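The Ferry at Marwat

Ida Albers took the job at the ferry office in March, when the river was still high and the boat ran only twice a day.

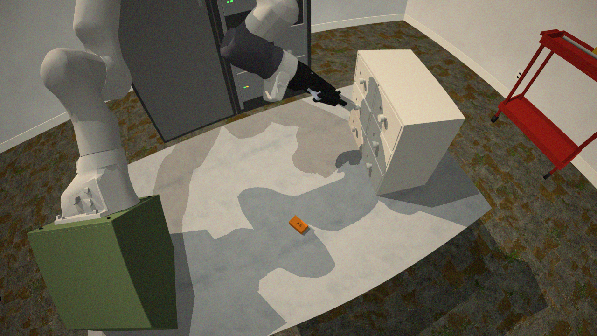
The office was one room with a stove and a window that faced the landing. Her work was to sell tickets, write the weight of each truck in the book, and ring the bell when the boat was ready to leave. The man who had done it before her, Zakhar Karpenko, stayed one morning to show her the drawers. He showed her where the ticket rolls were and which key stuck. Then he put on his coat and walked up the road to Idalville, where his sister had a spare room.

The book was heavy and had a green cloth cover. The first pages were in a hand she could not read. After that came nineteen years of Zakhar, small and square, the same on every page. He wrote the truck, the driver, the weight, and the hour. In the last column, which was headed Remarks, he usually wrote nothing.

She read it in the evenings. There was no television at the office, and her room in back had a bad lamp, so she sat at the counter after the second boat and turned pages. A cow had been carried across. A piano had been carried across and then back the next day. One winter the river froze at the Pitdale side and he had written "closed" forty days in a row, each with the date and the hour, though there was no hour for being closed.

Then she found a line with a remark. It said, "M. Stevens, on foot, one suitcase. Did not pay. I paid."

She knew Marijke Stevens. Everyone on the Marwat side did. She ran the feed store and had a loud voice and three grown sons. Ida had bought a shovel from her the week before. The entry was eleven years old. Ida looked through the pages that followed for the trip back, and she found it four months later. "M. Stevens, on foot, one suitcase. Paid for both."

She closed the book and put wood in the stove.

In April the water dropped and the boat went to its summer schedule. Bakari Mwakalinga, who piloted it, began eating his lunch in the office. He brought boiled eggs and gave her one without asking whether she wanted it. She asked him once if Zakhar and Marijke Stevens had been friends.

"He bought his chicken feed there," Bakari said.

"He had chickens?"

Bakari thought about it. "No," he said. He peeled the second egg and went down to check the ropes.

The ticket for a foot passenger had been 2 dollars when Zakhar started, and it was 2 dollars now. A truck paid by weight. The company in Sustow wanted to change this and sent a letter about it, and then it sent a woman named Rocío Galindo with a folder. She was polite and had the wrong shoes for the landing. She said the new bridge at Pitdale would open in the fall and the ferry would stop then. She said Ida would be paid through the end of the year. She had come to collect the old records.

"All of them?" Ida asked.

"Whatever you have. They go in storage."

The current book had 400 pages and it was nearly full. Two older ones were on the shelf over the stove. Ida took those down and wiped the soot off with her sleeve. She said the green one was still in use and would have to wait, and Rocío Galindo wrote that in her folder and signed a receipt for the others.

The last boat left in October, at four in the afternoon. More people came than Ida had expected, and most of them had no reason to cross. They rode over, stood on the far landing for a few minutes, and rode back. Marijke Stevens came with her youngest son. She paid for both of them in coins.

Zakhar Karpenko came down the road just before the bell. He was thinner and he had a cane. He put his money on the counter and Ida tore off a ticket for him. He looked at the book, which was open in front of her.

"You write big," he said.

"I'm using it up."

He nodded and went out to the boat. Marijke was at the rail on the upstream side. He stood next to her with his cane hooked over his arm, and her son moved down a little to give him room.

Ida rang the bell. Bakari took the boat out wide because of the sandbar, as he always did, and it was a while before it straightened. She picked up the pen and wrote the hour. The page was number 431 by Zakhar's count, which ran on past the end of the printed numbers onto sheets he had sewn in himself. Under Remarks she wrote their names, all the ones she knew, and when she ran out of room she turned the book sideways and kept going up the margin.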